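Povach open day, notes before I forget it all

Got back late, typing this up with cold feet and half a packet of biscuits, so excuse the order of things. Povach is the dye and paint works out past the ring road. They open the doors one Monday a year, December 22, 2025 this time, and you have to put your name down in March. Tickets free. Parking not. I went for the pigments. I paint furniture and signs, small jobs, and I have bought their reds for years without knowing the first thing about how they get made.

Fotis Antoniadis came with me, he mixes limewash and does not trust anything in a tin. Bus 14 from the station, then a walk along a road with no pavement. Wear boots.

Sign in at the gatehouse, sticker, hi-vis, off you go in groups of ten. Our guide was Ea Kvaran, who has run the colour side since the move from the old site. Talks very fast. Knows everything. Did the whole tour walking backwards.

First stop the raw store. Sacks to the roof, mostly iron oxides, the yellows and browns and that heavy dull red you see on barns. Ea had us all hold a scoop of the yellow and a scoop of the red, then told us they start out as the same stuff. You roast the yellow, the water goes out of it, it turns red. I did know that from books but it's another thing to have it in your hand. My cuffs are still orange.

Then the kiln. Loud, very warm, everyone happy to stand there given the weather. No photos allowed. They take it up slowly and hold it, and the longer you hold it the more it goes towards purple. There's a board on the wall with 72 little painted squares, every shade they have ever sold from that one kiln, including some they stopped making. I want number 31 back and said so. Apparently everybody says so.

Milling after that. The Sternico mill is the old one, kept for small orders, and the Bustamante line does the bulk. Finer grind, stronger colour, up to a point, then it starts going chalky on you. Fotis asked about lime-fast blues and got a proper answer, ten minutes of it, and lost the rest of the group. I waited. The short version is buy the cobalt or live with it fading. He was not pleased about the price.

Upstairs next, bright and quiet after the mill.

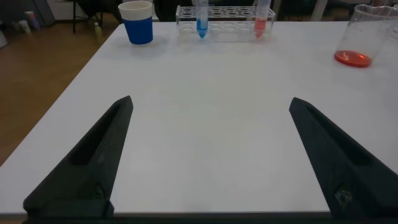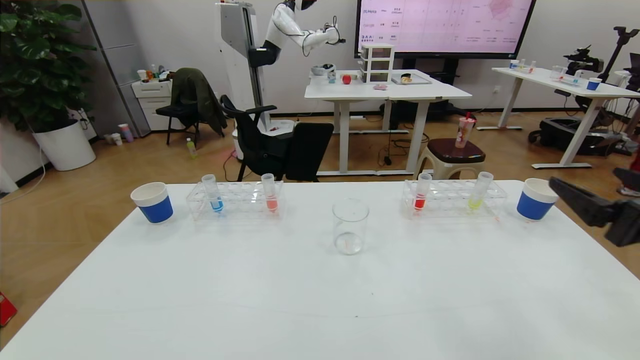
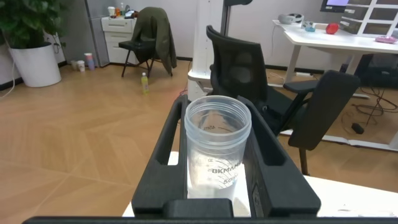

White tabletops, upstairs.

Lunch was in the canteen, soup and a roll, decent soup. Sat with a couple who restore narrowboats and had driven a very long way. They use the Nundo range, the enamel, and swear by it for lettering, two thin coats and leave it alone in between. I always go in too early with the second. We compared brushes for most of the break. Must find out where she gets her sable liners, I wrote the shop down on a napkin and then left teh napkin.

Afternoon was the bit I'd really come for, the colour matching. You could bring one thing and they would read it and mix you a small tin. I took a chip of green off a shop door I am redoing, bottle green, gone nearly black with age. Ea scraped it back before measuring, and underneath it was much brighter than I had thought. So do you match the door as people remember it or as it was painted? She said she gets asked that every week and it is the customer's problem. Went for the bright one. The owner may hate it.

Recipe number 464 if anyone wants the same, they keep them all on file and will post.

Fotis brought a lump of wall. An actual lump, in a carrier bag. They matched it.

Shop at the end, cash only, bit of a scrum. Seconds shelf by the door is worth getting to early, dented tins at half price and nothing wrong with the paint. I came away with two reds, an ochre and the green. Fotis bought the cobalt after all.

Grumbles. The toilets are miles from anything. The talk on the history of the works was put on at the same time as the last matching slot, so you had to pick, and I'd have liked both. Signs in the yard pointed two ways for the exit. And it is a long stand if your knees are bad, hardly a chair anywhere untill you reach the canteen.

Would go again. If you are thinking of it, take your own bag and something to match, eat before the shop opens, and get the earlier bus home, the later one was full and went straight past us.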